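Rirby Cloth Folding Set
README, October 2025

Welcome! Rirby is a collection of short recordings of everyday cloths being folded, stacked, spread out and wiped across a table. If you have ever wondered how many ways there are to fold a dishcloth, you are going to have a good time in these folders (we certainly did, and we still argue about thirds versus quarters).

What's in the set

There are 546 recordings in this release, sorted into 22 folders by the kind of fold. Each recording comes with a one-line note on the cloth, the fold and the finished shape. The notes were written by Yaowalak Nakpan and Firdevs Karakaya, who also settled on the names for the folds. "Book" is a single fold down the middle. "Letter" is thirds. "Pocket" starts as a letter and has one end tucked in, and it's our favorite by a mile!

The tabletop

Everything happens on a light tabletop with a wood-grain pattern. We kept the same kind of surface throughout so that the cloths do the changing. Smooth tops are great for wiping and a bit cheeky for folding – a thin cloth likes to slide along when you pull one corner over.
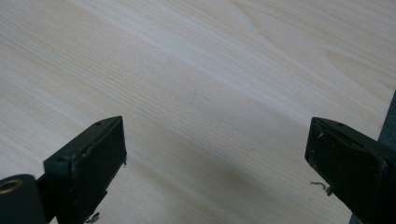
Do I need a wood-grain table to try the folds at home?

Any flat, clean table will do. If your cloth slides around, hold down the near edge with one hand and fold with the other, or put a larger towel underneath.

The cloths

We picked things you'd find in any kitchen drawer: dishcloths, dusters, napkins and small towels. Checks and stripes turned out to be a joy to work with because the pattern gives you a line to fold along. Plain cloths are harder to square up by eye, especially the stretchy ones. Textured weaves have a lot of spring in them, so press the crease with the side of your hand and give it a second before the next fold.
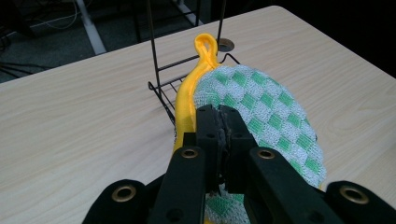
Loose threads stay on. Melahat Gündoğdu wanted cloths that had seen some life, and she was right: a soft, fuzzy edge never lines up quite like a crisp hem, and we wanted both kinds. Please don't treat a slightly crooked corner as a mistake in the notes. A fold is marked "done" when the cloth lies flat and holds its shape, even if one side peeks out past the other.

Fields in the notes file

cloth: our short name for it, by color and type
fold: book, letter, pocket, roll, or none (for wiping and spreading)
layers: how many layers at the thickest part
done: yes or no
remark: anything extra, often left blank

Known quirks

Rolls are thin on the ground, and only 4 recordings use a napkin for one. The word "duster" was used loosely in the early notes, so a few of those may be dishcloths. Amedeo Sorrentino is working through them and plans to have a corrected notes file up in November.

Getting in touch

Found a wrong label, or know a fold we missed? Please write to Perihan Kocabaş through the project page and include the folder name and the recording number. New fold names are very welcome – bring us your family's odd ones!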